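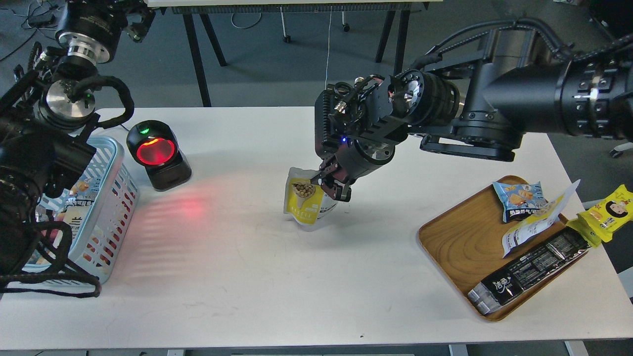

# The snack bag is mostly a promise

Look at the front of almost any bag of puffed snacks and you'll find the same bargain being offered. A bright panel, yellow for preference, and a picture of the contents looking rounder and more golden than anything has a right to look. Sometimes they are heaped in a cone-shaped cup, as if you were about to stroll along a pier with them. You are going to eat them out of the bag, over the sink, at half past ten at night.

I have been buying these things for most of my adult life and I am not going to pretend I'm above them. What I doubt is the idea, repeated every time a maker changes its packets, that the packet tells you anything.

Take the corner shop in Trodville where I do my topping up. In August it brought in a range called Gebru, and the bags were a good third bigger than the Bellell ones they replaced. The price went up 70p. I took one of each home and put them on the kitchen scales, and the new bag held 18 grams more. I'm prepared to believe a puffed snack needs some air round it so that it doesn't arrive as dust. I'm less prepared to believe it needs that much.

The usual answer is that the weight is printed on the pack and shoppers can read. Well, yes. It's printed small, often on the back, and quite often on the shiny part where the light bounces off it. The picture gets the whole front. If the weight matters as much as the makers say it does whenever somebody complains, they could swap the two over.

Then there is the basket. Shops love to tip small bags into a plastic basket by the till, all colours together, so that you rummage. I'm told this is friendly. It also means the shelf label is somewhere else, and you learn the price when the scanner beeps, by which time there's a person behind you with milk. I've never once put the bag back at that point. I doubt many people do, and I expect shops know it.

Fleker, the discount place on the ring road, does it differently. Its snacks sit in cut-open cardboard boxes with the price per 100 grams in figures you can read from the trolley. It's an ugly aisle. I spend less there, and I can't say the snacks taste worse.

People will say this is a lot of fuss over a bit of puffed corn. Perhaps it is, though a household getting through two bags a week is buying more than a hundred a year, and at 70p extra a time that would pay for a decent dinner out. I'd like the cone-shaped cup at that price, at least.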